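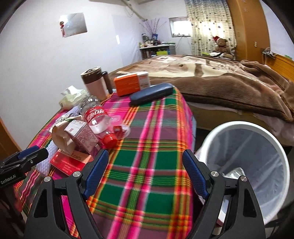 Tegan Te Moana had been dreading the winter power bill for her stall, and told us that being able to pay off what she owed in small amounts had let her sleep again.

DIRKBRIDGE, Friday, January 12, 2018 – Flandeo, which looks after the electricity supply at the Dirkbridge covered market, is very happy to say that its payment plan for stallholders is now open to everyone who trades there, from the bakers by the front gate right through to the shoe repair counters at the back.

Traders who have fallen behind can spread the balance over 7 months, with no late fees and no disconnection while the plan is running. 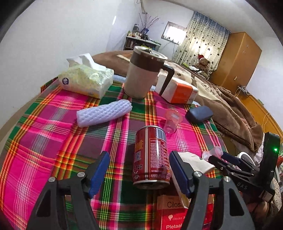 The first group of traders joined in September, and their questions (there were plenty, and good ones too!) helped us rewrite the form in plainer language. It now fits on one page. Each stall will also get its own meter, so that neighbors no longer have to split a shared bill between them.

Forms are at the Flandeo desk in the Sikora Building, Room 415. Please bring your latest bill, and do stop by even if you only want to talk it over.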